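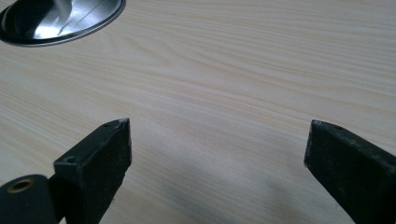

Tuesday, November 3, 2020

Up at six. Humidity in the kitchen 50 percent, same as last night. Started on the table before coffee.

Wiped the top with a damp cloth and one drop of dish soap, working along the grain. Second pass with plain water, third with a dry towel. The matte finish shows streaks if it air-dries. Left it for 30 minutes and looked across it at a low angle from the window side. One dull patch near the middle, where the grain closes into an oval. Probably old polish from before I stopped using the Partington spray. Went over it again with warm water and it was less obvious, though I would not call it gone.

The steel bowl is the other job. Hard water leaves a ring just under the rim. White vinegar, diluted by half, five minutes, rinse, dry at once. The Emthorpe powder works faster but I think it dulls the polish, so I have put it under the sink for pans only. The line where the rim meets the wood collects crumbs when the bowl stays in one place too long. A dry toothbrush clears it. Water there is a bad idea.

Measured the table for the felt pads and the new leaf. Length 1,778 mm, which matches the Skumberg sheet. I had written 1,770 in the back of this book and have corrected it. The leaf costs 179 without shipping. Not ordering yet. The sheet gives a choice of two pale finishes and the color codes mean nothing to me. Wrote to ask for a sample chip of each.

Pads went on after lunch. Old adhesive came off three legs with a plastic scraper; the fourth needed oil and a longer wait. The table rocks slightly on that corner — one extra layer of felt should fix it. Will check again after it has carried some weight for a day or two.

Oiling is still undecided. The care leaflet says not to oil a sealed top, and a drop of water on the underside edge sat there without darkening the wood, so I assume it is sealed on that side too. Leaving it alone.

Rain after four. Soup from the freezer. The parcel from Narkuvbridge did not come, so no hinge for the cupboard door, and it is still held shut with tape. Need to buy vinegar and a second toothbrush, soft.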